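Moving the kitchen to the back of the house

27th May

The electrician finished on the last of the sockets, so the kitchen is now at the back of the house and the old kitchen is an empty room with capped pipes. We started in November and were told it would take 80 days. It took longer.

The main reason for the delay was the floor. When the boards came up in the back room there was a drop of 46 mm from one side to the other, and the units can't go in on a slope like that. Two builders quoted for levelling it. One wanted to pour the whole lot in one go and the other wanted to replace the joists under the window first. We went with the second. He found rot in two of them, so I'm glad we did, though it added 17 days and most of the money I had put by for tiles.

In the end we left the tiles out. The wall behind the hob is painted with Stundia kitchen paint in the off-white, two coats, and so far it wipes clean. I may tile it next year.

Storage was the other problem. The new room has one less wall to hang cupboards on, so I went through everything we owned and gave away two boxes of it. Siu-fong Lui from next door took the fish kettle and the big steamer. I kept the everyday things and a few pieces for picnics.
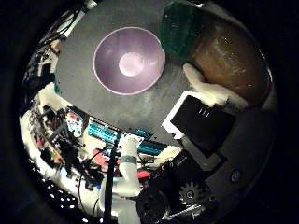
The purple bowl and the green cup, both keepers.

The cupboards we did put up are Merkotine, the plain range. The hinges needed adjusting on all of them and the instructions are poor. If you buy them, set the doors before you fill the shelves. I did it the other way round and had to empty three.

The sink drains well and the window opens fully, which the old one never did. The light is better in the mornings and worse after four. I've ordered a strip light to go under the cupboards and it should be here in about 20 days.

Still to do: skirting, the threshold strip by the back door, and a decision on the old kitchen. It will probably be a utility room, but the plumber needs to look at the waste pipe before I buy a washing machine.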